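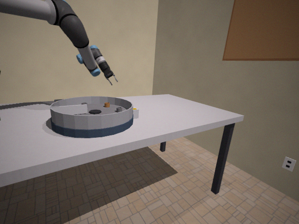
A simulated arm with its gripper over the round tray.

So I finally got to see the inside of Flundow! If you've been reading this blog for a while you know I've been going on about their memory chips forever, and when Malsha Ekanayake from their outreach team wrote to say they were opening the doors for an afternoon in March, I had my train ticket booked before I'd finished reading the email.

The building is a letdown from the outside, I won't lie. It's a gray box between a tile warehouse and a place that services forklifts, and I walked past it twice. Inside it's much nicer. They gave us coffee (decent), a badge, and a goody bag with a pen and a dead memory module on a keyring. I love the keyring. It's already on my backpack.

There were 26 of us in my group, mostly hardware people plus a couple of students who asked far better questions than I did. Rodrigo Aguiar, who looks after the test side, started us off with a short talk on what they're making. The short version is a memory chip that keeps its contents when the power goes off, like flash does, but with speeds a lot closer to regular RAM. The product is called Falcão and it's been "nearly ready" for as long as I've been writing about it. I asked him about that and he laughed and said the word they use internally these days is "sampling," meaning a few customers have parts on their benches and are trying to break them.

Then we got suited up. Hair net, coat, shoe covers, second shoe covers on top of the first ones. I had to leave my notebook in a locker (regular paper sheds too much, apparently) and they lent me a pad of cleanroom paper, which feels like writing on a raincoat. My notes from that hour are a mess, so bear with me.

We didn't get into the cleanroom proper - they don't make the wafers themselves, those come in from a partner they wouldn't name, and I tried three different ways of asking. What they do on site is test, sort and package. The wafers come in, get probed, get cut up, and the good chips move on to packaging. The probing area was my favorite part of the whole day. The needles are so fine you can't really see them without the screen, and they come down on the chip and lift off again with this tiny tick tick tick that I could have listened to all afternoon.

Catarina Brandão runs the reliability lab and she was the star of the tour as far as I'm concerned. She's got a wall of ovens where finished modules get cooked for 1000 hours while a rack next door keeps reading and writing to them. Each oven has a paper sheet taped to the door with the start time in marker pen. All that fancy gear and the schedule is on paper! She said they had a screen for it once and people kept forgetting to look at the screen.

She also let us pull a module out of a running board, plug it into a different one and watch the same data come back up. I know, I know, a USB stick does that. But this was the working memory of the machine, with the program still sitting there halfway through its job, and it picked up and carried on. Everyone in the group went a bit quiet and then everyone talked at once.

Now the part you probably came for: price and dates. They're not giving either. The closest I got was over sandwiches, when Rafail Economou from sales told me the first modules will go into industrial controllers and that desktop parts are "a conversation for later." He did say the controller chip, which they call Tider, is on its second revision and that the first one ran too hot. I appreciated him saying so. The sample boards on display had Tider on them with a pretty chunky heatsink, so make of that what you will.

They also have a new investor, a firm called Sostent, and there was a person from there walking around with our group, Phyllis Blackburn. I figured she'd be stiff about things but she spent most of the break telling me about soldering her first computer kit. She wouldn't tell me how much they've put in. Fair enough.

A few practical bits if you want to go. The next open afternoon isn't announced yet but you can get on the mailing list through their site. Bus 226 from the station stops right outside the tile warehouse and the ride takes 30 minutes. Wear flat shoes, those covers are slippery. Phones are fine in the lobby and the talk room and nowhere else, so don't plan on filming the ovens. And eat something first, the sandwiches went fast.

I've emailed Catarina a couple of follow-up questions on write endurance and I'll add her answers at the bottom of this post when I get them. If you've got one you want me to pass along, stick it in the comments!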